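Kelthorpe, January — Our small group has settled its equipment budget for the spring, and we are so pleased (and a little relieved) to share it with everyone who has been asking. We will be adding 2 hand-held grippers from Davora, with spare finger pads to go with them.

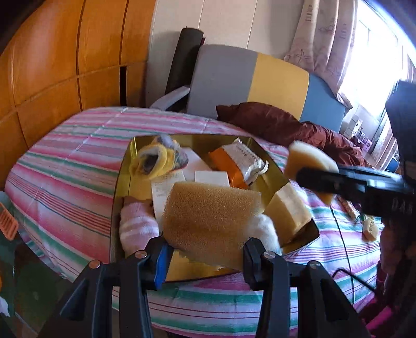
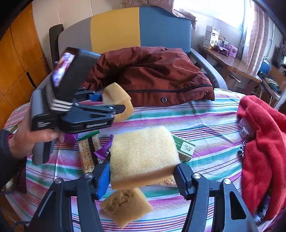
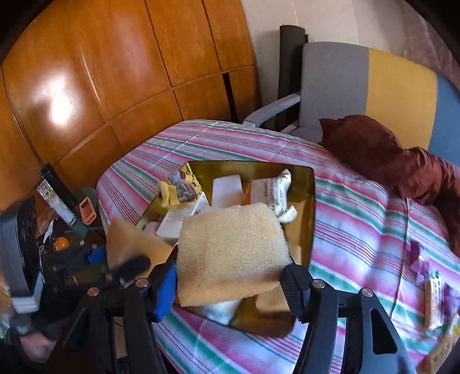 Sponges and other soft household things are still the bulk of our work, so pads took up more of the talk than anything else — a set comes to 394 dollars, and we go through them faster than we would like. Fluvico has offered us a service plan running 26 weeks, and we have put money aside for that too. Delivery should take about 6 weeks, and the order goes in on Friday.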